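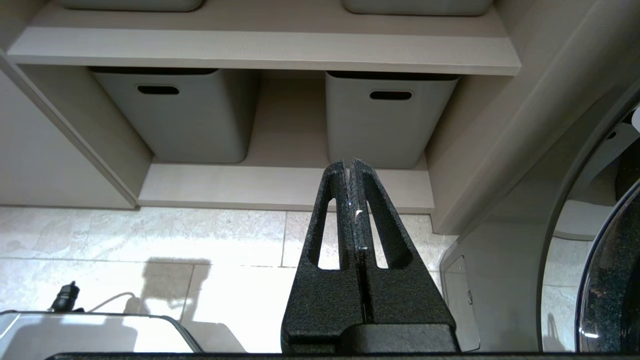
Gray bins on open, built-in shelves above a tiled floor.

Storage bin (household)

A storage bin is an open or lidded box, mostly rectangular these days, that lives on a shelf and holds the things you don't want to look at. I've kept up this page on my little home encyclopedia for years now and it gets more mail than the one on kettles, so I keep adding to it! People also write "tote", "cube" or "shelf box". I use "bin" all the way through, and if you grew up calling it something else, you'll still know what I mean.

Name and origins

In my family it was always "the box". My neighbor Ilídio Carvalho, who grew up near Bragança, remembers chestnut-strip baskets doing the same job in his grandmother's pantry, and he still thinks plastic is a step down (we've argued about this over many coffees). A basket breathes, sure, but it also sheds bits into your clean towels. For dry, boring indoor things I'll take plastic every time.

Shape and handles

The classic shelf bin has straight or slightly sloping sides and a hole near the top of the front, usually an oval or a rounded slot. You hook your fingers in and pull. Some makers mold a lip under the rim as well, which is kinder to your hand when the bin is full of batteries and extension cords. Rounded corners are easier to wipe out than square ones – crumbs and dust love a square corner.

Lids are a matter of taste. I like them on a top shelf, where dust settles, and find them a nuisance down low, where I'm forever lifting one off to toss something in.

Color

Gray has taken over, at least among people I know. It goes with nearly any shelf and doesn't show scuffs much. The trouble is that there are a hundred grays, and a bin you buy in April may not match the one you bought last fall. I used to mind this. Now I mix light and dark on purpose and use the dark ones for tools and cables, so I can find them half asleep.

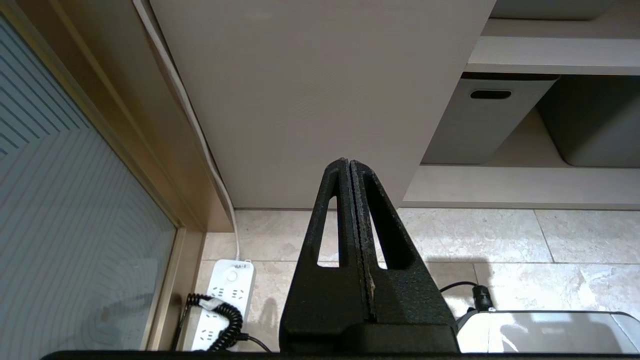 A lighter gray bin next to a charcoal one, on shelving beside a flat, pale gray panel.

Fitting the shelf

Measure the inside of the compartment, not the outside! My own hall shelves are 42 centimeters deep, and the first set I ordered (from Perkel, the good sturdy ones) stuck out past the edge just enough to catch my hip for a whole winter. Leave a little room above the rim too, or you'll have to drag the bin all the way out for one pair of gloves. Two to a compartment with a gap between them suits me fine, though my sister packs hers tight as bricks.

Heavy bins go low. The lowest shelf is best if it sits a bit above the floor, so the mop doesn't push water under everything.

Labels

Bilel makes clip-on tags that hang in the handle hole, and I've had mixed luck with them. Masking tape and a marker work on everything. Fernedov sells a stiffer card holder that I like a lot, but the glue leaves a square behind when you peel it off (a drop of cooking oil and some patience will shift it).

See also: basket; drawer; shoe box; cable tidying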